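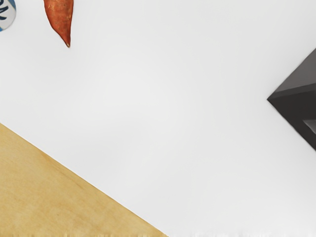
Jovita Jaramillo
Noserus 校园舞台器材 产品页编辑

Amell 音乐剧伴奏播放台（学校版）

页面更新：2023年10月1日

先说是什么。给学校排音乐剧用的伴奏播放台。一个扁盒子，一块脚踏，一根电源线。没有乐队、钢琴老师又只有一位、还要兼着给和声分组的学校，就是给你们做的。

老客户直接往下拉，看“这一版改了什么”。新客户从头看。赶时间的看“买之前先问自己”，看完再决定要不要打电话。

能做的事
放伴奏。这个不用说。
循环过门。台上换景没换完，音乐就在那几小节里转，踩一下脚踏，从小节头接下去。
移调。升降都行，按半音走，整首或者单段。
变速。不变调的那种。
标记点。彩排时导演喊“从她摔门那里再来”，按标记，直接到。
导唱轨单独开关。学生还没背下来就开着，背下来了关掉。
两路耳机，一路给指挥，一路给舞台监督。
节拍提示只进耳机，观众听不见。

不能做的事
不控制灯光。问的人很多，统一回答：不控制。灯光台是另一台机器，请看本站灯光目录。
不带扬声器。要接你们礼堂自己的调音台或者有源音箱。
不附带任何剧目的伴奏。版权方授权的伴奏由学校自己买、自己导入。下面专门有一节讲这个，请务必看。
不录音。老版本有录音键，这一版拿掉了，原因见后。

为什么做成一个盒子
可以用笔记本电脑放伴奏，大家都这么干过。系统更新弹出来，邮件提示音从礼堂音箱里叮一声，屏保，某位同学的聊天窗口。我们卖过好几年声卡，退换货单子上写的大多是这类事。盒子上没有通知，没有网页，没有密码。通电，转旋钮选曲，踩脚踏走。

Myfanwy Gittins 是这台机器的音乐顾问，带学校剧社带了很久，操作逻辑基本是她定的。她的要求写在第一页纸上：左手还在指挥，右手在翻谱，只有一只脚空着。所以脚踏能做的事特别多，面板上的按键特别少。

面板
从左到右。选曲旋钮，按下去是确认。移调，加和减。速度，加和减。导唱轨开关，带一个小灯，亮就是开。标记键，短按跳，长按存。右边是一个大的停止键，橡胶面，凸起来的，摸黑也能找到。屏幕在正中，显示曲名、小节号、下一个标记的名字。

屏幕亮度可以调到很暗。侧台放的话请调到很暗。

停止键有两种停法。短按，渐弱收掉；长按，立刻没声。默认的渐弱时间可以改，菜单里“收尾”那一项。演出前请确认一遍，上一个用的人可能改过。

脚踏
三个踏板。中间最大，是“走”。左边是“回”，回到当前段落开头。右边是“环”，进循环，在踩一次出循环。出循环不会突然跳，等这一轮走完。这个地方新手最容易慌，踩了没反应，又踩一脚，等于取消。请在排练时多练几遍，练到不看脚为止。

脚踏的线够从乐池拉到侧台。再长的礼堂请买延长线，配件里有，不要自己拿音频线代替，接口看着一样，里面不一样。

穿硬底鞋踩会有声音。小剧场的观众能听见。垫一块薄地毯，或者换软底鞋。 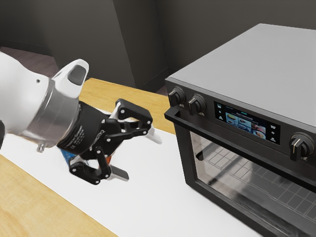 脚踏的三个功能可以互换，左撇子的指挥常把“走”放到边上。换法：关机，按住中间踏板开机，屏幕会问你新的顺序，依次踩一遍。换完请在踏板上贴标签，盒子里附了一张空白标签纸。换人不贴标签，首演当晚出事，这种电话我们接过。

导入伴奏
支持常见的音频格式，也支持分轨。分轨要放在同一个文件夹里，文件名前缀一样，机器会自己认成一首。认不出来多半是文件名里混了奇怪的符号，改成普通汉字、字母、数字就好。中文曲名能显示，生僻字偶尔是方块，不影响播放。

机器里能存约40首，按一般音乐剧的曲子长度算。一部戏够了，连同返场和谢幕。两部戏同时排的学校请分两张卡，卡上写剧名，别混。

导入步骤
插卡。选“导入”。等进度条走完，别拔。走完了会响一声，响完再拔。
第一次听一遍，全部从头到尾听一遍。不要跳着听。
听的时候顺手把标记存好，名字用台词的头几个字，比用小节号好找。“摔门”比“小节某某”好找，导演喊的也是“摔门”。
存完标记，备份到另一张卡。

关于授权
再说一遍，机器不附带伴奏。学校公演音乐剧，剧本、曲谱、伴奏录音，各是各的授权，经常是同一家代理，也有分开的。买了曲谱不等于可以用伴奏录音公演。移调和变速有的合同允许，有的不允许，删节更要问清楚。我们卖机器，不卖授权，也没法替你们读合同。请在定剧目的时候就把这件事办掉，别拖到贴海报那周。

青少年版、校园版的剧目通常在合同里写明了调性范围。主角换成了变声期的男生，想往下降，先看合同，再按那个减号。

机器有一项“锁定”，打开以后移调和速度都动不了，只能播。合同不许改的曲子请打开锁定，省得哪个同学好奇。

学生操作
能不能让学生踩？能。很多学校就是学生在踩，舞台监督课的作业之一。建议固定一个人，再配一个替补，两人都要跟完整个排练周期，不能只来彩排。谱子要会看一点点，至少能跟着数小节。完全不会看谱的，给他一份台词本，把每个“走”用荧光笔标出来，也能行。

Gittins 老师给学生操作员写了一份练习单，随机附带，纸质的，能直接复印发下去。内容大致是：跟着录音踩，关掉导唱轨踩，导演随便喊停踩，灯全黑踩，有人在耳机里说话的时候踩。最后那个最难。

课堂用法
不排戏的学校也有买的。音乐课上讲一首歌怎么推进剧情，把导唱轨关了，只听底下的乐队，让学生猜角色这时候是生气还是心虚。历史题材的戏尤其好用，同一段旋律前后出现，配器变了，人物处境也变了，孩子们听得出来。教案本站资料区有，免费，登录帐号下载。

语文老师借去过，让学生给过门填词，循环功能一直开着，一组一组上来唱。很吵。隔壁班来敲过门。

这一版改了什么
录音键取消。老版本的录音键离停止键太近，误触太多，排练内容被录下来又没人删，涉及未成年人声音，学校也不愿意。需要录音的请从调音台录，走学校自己的规定。
脚踏接口换成带锁扣的。老脚踏插不上，有转接头，单卖。
屏幕字大了一号。
循环出口加了倒数提示，只在耳机里。
外壳边角磨圆了，之前有客户说搬的时候刮手。
菜单里删掉了“派对模式”。不知道谁加的。

规格
重量：2 公斤，含脚踏，不含箱子
充满电：75 分钟
供电：内置电池，或随附电源。演出请一律接电源，电池只当保险
输出：立体声平衡输出一对，耳机两路
输入：无
存储：可拆卸卡，随机附一张
脚踏：三键，有线
外壳颜色：只有深灰
保修：见保修卡，学校采购另附延保条款

箱内物品
主机，脚踏，电源，存储卡，读卡器，标签纸，练习单，说明书。音频线不含，各学校调音台接口不一样，请按自己的买。不确定的，把调音台背面拍一张发给客服，会告诉你买哪种。

接到礼堂音响
主机放在指挥能踩到的地方，音频线走到舞台接口盒。先关音箱音量再插线。顺序：插线，开主机，开音箱，慢慢推音量。收的时候反过来，先关音箱。不照做会有“嘭”的一声，前排的家长会吓一跳，音箱也不喜欢。

嗡嗡响怎么办。先把主机换到和调音台同一路插座。还响，拔掉电源只用电池试一下，不响了就是接地的事，找学校电工。还响，换线。绝大多数是线。

人声和伴奏的比例请在观众席中间听，别站在台边听。学生戴着头麦小声唱的时候，伴奏宁可小一点。歌词听不清，这部戏就白排了，家长也不知道自己家孩子在唱什么。

返听音箱。有的话给台上放一点伴奏，学生能听见拍子，不会拖。没有的话把主音箱稍微往里转。小礼堂不用太讲究。

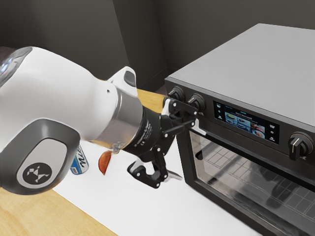
台面烤箱与白色机械臂，黑色双指夹爪

箱子
配套的 Tomier 手提箱，单买。硬壳，里面按主机和脚踏的形状开了槽，电源放在盖子那一侧的网袋里。不买也行，原包装的纸盒撑不了几次巡演。去别的学校比赛、去社区演的，建议买。锁扣别掰太狠。

箱子能放进一般的储物柜，竖着放。脚踏那面朝下。

维护
脚踏踩久了会进灰，用干布擦，缝里用软毛刷。不要用酒精，会把印字擦掉。
旋钮转着发涩，来回多转几下。还涩，寄回来。
长假前把电池充到一半左右再收，完全放空放一个暑假，下学期可能充不进去。
化妆间的定型喷雾别对着机器喷。看着好笑，真有。
存储卡每学期换名字、清一次，旧剧目的授权到期了就该删。

常见问题
踩了“走”没声音。
看导唱轨灯，看锁定，看音箱。然后看脚踏插头有没有锁到位，要听到咔的一声。

移调之后声音发闷。
移得太多了。往上往下几个半音之内还自然，再多就听得出来。演员差得太远的，换一版伴奏，或者跟代理问有没有别的调。

标记全没了。
多半是换了卡。标记存在卡上，不在机器里。找回原来那张。找不到的，这就是前面让你备份的原因。

能不能接键盘，现场弹一部分？
键盘接调音台，别接这台，这台没有输入口。现场弹和伴奏交替的戏很多，指挥在“环”里等，钢琴弹完了踩“走”，顺。

可以两台一起用吗？
可以，一主一备，同时放，备机音量推到底关掉。大型演出的标准做法。两台之间没有同步线，靠两个人同时踩，会差一点点，备机反正平时不出声。

能连手机吗？
不能。故意的。

合唱团能用吗？
能。舞蹈社也在用，变速很方便，慢着学，一点点加回去。

下雨天户外演能用吗？
不防水。搭棚子。

租赁
不确定要不要买的，可以先租。按一部戏的周期租，从排练到谢幕，不按天。押金在归还检查后退。租的机器和卖的是同一版，卡是新的，标记是空的。Quezada 仓库自提或寄送都行，自提请提前打电话，仓库中午关门。

目前可租的主机一共 31 台，演出季前很快就没了。春天要演的，请在一月底之前定下来。往年总有学校在首演前一周打来，只能抱歉。

租期内坏了，先打电话，别自己拆。能换的当天寄替换机，偏远地区看快递。

租完想买的，租金可以抵一部分，跟销售说你的租单号。比例每学期会调，以报价单为准，页面上不写。

学校采购流程
需要报价单的，发学校全称、开票信息、收货地址、要不要箱子、要不要延长线。报价单有效期印在单子上。先发货后付款的，需要盖章的采购单。多校区联合采购可以谈，请指定一个人跟我们联系，三个校区的三位老师分别打来、说三个不一样的数量，我们会乱。

收货请当场开箱，看主机外壳、屏幕、脚踏接口。有问题当场拍照联系。签收以后过很久才说屏幕裂了，处理起来就慢。

退货。没导入过伴奏、配件齐全、在退货期内的，可以退。缺标签纸没关系。缺存储卡要扣卡的钱。

培训
买主机送一次线上培训，主讲是 Gittins 老师或者我们的技术同事，看排期。来听的最好是音乐老师加上那位学生操作员，一起听。机器请放在旁边通着电，边听边踩。想上门的另外收费，看路程。

培训不讲怎么排戏，也不讲怎么选剧目。每次都有人问选剧目。只能说一句：先数数你们有几个能唱高音的，再看剧本。女生多男生少的学校，群像戏好办一些，历史人物轮番出场的那种，每人一首，分得均匀，家长也高兴。

买之前先问自己
伴奏授权能不能拿到。拿不到，买机器没用。
礼堂有没有能用的音箱。只有广播喇叭的，先换音箱，再来看这台。
谁来踩。想不出来的，先别下单。
有现场乐队、有指挥、人手齐的，用不上，省下钱做服装。
一年只唱一首毕业歌的，用手机放就行，记得开飞行模式。

配件
脚踏延长线
老脚踏转接头
Tomier 手提箱
备用存储卡，可以印剧名，印字要等
谱架夹，能把主机夹在谱架上，限金属谱架，塑料的夹不住会滑
标签纸补充装

说明书勘误
印刷版“循环”一节，插图里左右踏板标反了。以文字为准：左边“回”，右边“环”。已经拿到错版的，在图上自己改一下，或者来信要一张更正页。
“收尾”菜单的位置写成了第二层，应该在第一层，开机后转一格就是。
封底的客服电话是旧的，打过去是仓库。请用本页页脚那个。

联系
下单和报价找销售，机器出毛病找技术，教案打不开找我。演出当晚技术电话有人值，首演日期请提前登记，登记了的先接。登记表在下载区，和教案放一起，填剧名、开演时间、现场能接电话的人的手机号。别填指挥的，指挥在台前接不了。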